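Serkero Under-Bench Bag Sealer: does a small shop need one?

Apr 30, 2018
6 minute read
Print this article | E-mail this article

I've been packing and posting orders out of the same back room for nine years, and in that time I've been told by a lot of sales reps that I am closing my bags the wrong way. Tape is wrong. Staples are very wrong. Twist ties are for bread. The right way always happens to be the machine in the boot of their car.

So when Serkero brought out a foot-pedal heat sealer aimed at small shops, my first instinct was to leave it alone. Then my old hand sealer died during a run of coffee bean orders, and I paid for the Serkero with my own money. $536 plus freight from Urach Packaging Supplies, who were neither quick nor slow. I've now used it for six months, starting in October, which I think is long enough to say something.

What you get

A steel frame that bolts to the underside of a bench, a sealing bar that sits at bench height, a pedal on a cable, and a control box with one dial and one switch. There's a spare heating wire and two strips of the non-stick cloth that goes over it. The manual is eight pages, four of them warnings. The bar is 200 mm long. The box says "suits bags to 200 mm", and if you've ever tried to feed a 200 mm bag into a 200 mm bar you'll know what that's worth. In practice I'd call it a 195 mm sealer, and only if you're having a good day and the bag goes in dead square.

Why the maker didn't add another 20 mm of bar is a mystery to me. The longer model costs $123 more, so perhaps it's not that much of a mystery.

Setting up

The instructions say fifteen minutes. It took me most of an afternoon. The bolts supplied suit a bench top up to 30 mm thick and mine is 38, so I had to go to the hardware store. The pedal cable is stiff and short, and wants to sit exactly where your other foot goes. I ended up clipping it to the bench leg with a saddle meant for garden hose.

Bench height matters more than the brochure lets on. If the bench is too low you stoop over the bar all day, and if it's too high you can't get your weight over the pedal. I ended up raising the bench on blocks. Allow for clear space on both sides as well, as a full bag needs to rest on something while you line up its neck.

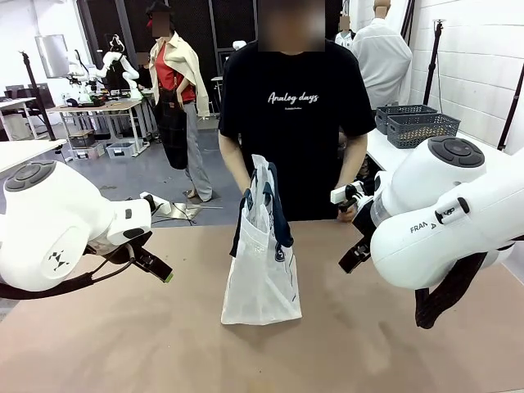
Sealing ordinary bags

On plain poly bags it does a good job. I'll give it that without much of a fight. Dial at four, press, hold until the light goes out, lift. The seam is flat and even and I haven't had one open in the post that I know of. It's clearly better than my old hand unit, which used to leave a weak spot at one end.

Thicker bags are less happy. At six on the dial the seam is fine but the bar gets hot enough after a dozen bags that the next few pucker. The answer in the manual is to "allow adequate cooling", with no hint of how long adequate is. I found two minutes worked, and two minutes is a long time to stand there when the courier is due.

Foil-lined coffee bags are the reason I bought the thing, and here I'm in two minds. Side-gusset bags have four layers at the edges and two in the middle, and the Serkero seals the middle first and best. If you press the gussets flat beforehand and go through twice, it holds. If you forget, you get a tiny channel at each corner that lets air straight in. A sealer sold with a coffee bag on the box should do this in one pass.

Paper bags with a plastic lining? Don't bother. I scorched four and gave up.

The claims

The brochure says it will "triple your packing speed". It won't. Closing the bag was never the slow part of my day. Weighing, labelling, finding the label roll, answering the phone and going back to weigh the same bag again are the slow parts, and the Serkero helps with none of them. Having both hands free is nice, though. I'd say it saves me a few seconds a bag over the hand sealer, and my wrist is grateful.

It also says "whisper quiet". There is a clunk on every press. It's not loud, but the shop is behind a thin wall and customers do ask.

Busy periods

I do a decent trade in dates, nuts and dried fruit, and the weeks before Ramadan are the heaviest of my year. Dates are sticky, and sugar on the inside of a bag neck will ruin a seal on any machine. You need to fold the neck back while filling, then turn it up clean. The Serkero doesn't change that. What did worry me was the heating wire, which went partway through a big order. The spare took ten minutes to fit and a fair bit of swearing, because the spring clip at the left end is tucked behind the guard. A packet of two more wires costs $19. I now keep four on hand.

The cloth strips wear faster than the wires. Mine browned along the middle after a few weeks and started to stick. You can slide them along a bit and get a second life out of them, a tip I got from the Urach counter and not from the manual.

How it compares

I borrowed a Rurnalico tabletop sealer for a fortnight to see what I was missing. It's cheaper, it has a longer bar, and it looks like a toy. On plain poly I couldn't pick its seams from the Serkero's. On the foil bags it was worse. You also have to push the arm down by hand, so you're back to holding the bag with one hand and hoping.

If you pack fewer than thirty bags a day, get the Rurnalico or something like it and keep the change. If you pack more, or your wrists are going, the pedal is worth having, but price up the longer Serkero before you settle on this one. I wish I had.

Good: even seams on poly bags, hands free, solid frame, easy to get parts.

Not so good: bar too short for its own claims, awkward cable, wrong bolts for a thick bench, fussy with gussets, runs hot.

Three out of five. I'd have gone to three and a half if they'd put decent bolts in the box.

Print this article | E-mail this article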